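Teaching by Hand: A Conversation with Victor Shirima
May 16, 2022

Victor Shirima began to work with robot arms when he was repairing packing machines in Kashindye. Today he leads the teleoperation group at Jandura, a small company that prepares training data for robot makers. He speaks quickly and apologizes often for the noise of the ventilation, which I did not notice before he mentioned it.

I asked him first what a working day looks like. "You sit, you hold the controls, and you do one small thing many times," he said. "Pick up the bag. Put down the bag. Open the bag if you can. People imagine that it is like a video game, but in a game the designer wants you to enjoy it."

The group has seven operators. Each of them works with the same kind of task for a week and then changes, so that the robot does not learn the habits of one person only. Shirima himself still records when somebody is sick. He says that he is not the best of the operators and that the others know it.

Before Jandura he spent three years at Sasta, where robots were taught by hand. The operator took hold of the arm and moved it through the motion, and the joints remembered the positions. He still likes this method for rigid parts. "You feel the weight, you feel when the screw is sitting well. With remote control you lose this, and you must learn to see it with your eyes."

Then why did he change? He thought for some time before he answered. When a person holds the arm, he explained, the hands of the person are in every camera view, and the robot will not have these hands beside it later. Also the shoulders get tired. "After 13 demonstrations I was pushing the arm like a piece of furniture. This is not a good example for anybody."

His present project, called Favdale, is about soft things: bags, cloths, sleeves, thin packaging. The group has recorded 3503 demonstrations until now. Not all of them are good, and I was surprised to hear that he keeps the bad ones too, in a separate folder. If an operator misses the edge of a bag and then corrects it, Shirima wants the correction. He throws away only those recordings where the operator stopped paying attention.

"A box is the same box every time," he said. "A bag has a different shape each time you touch it."
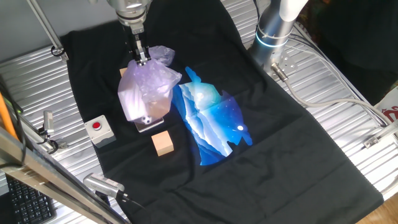
The difficulty, in his opinion, begins with the choice of where to pinch. A new operator usually goes for the biggest fold, because it looks easy to catch. An experienced one looks for the place where the plastic will stay between the fingers when the load pulls on it. He cannot write this rule down in a satisfying way. He has tried, and the document became long and the operators did not read it. Now a new person sits for two days next to an old one and watches.

We spoke also about speed. Customers ask for faster recordings, and he understands them, but he has refused twice. A hurried operator makes the arm jump at the end of the movement, and the robot copies the jump very faithfully. "It copies what you did, and it does not know what you wanted to do. My mother taught me cooking in the same way, and I still put too much salt."

For next year he hopes to get better feedback in the controls, so that the operator can feel some resistance when the fingers close. One supplier has promised him a test unit. He is waiting for it since a long time, and he asked me to write this sentence exactly so.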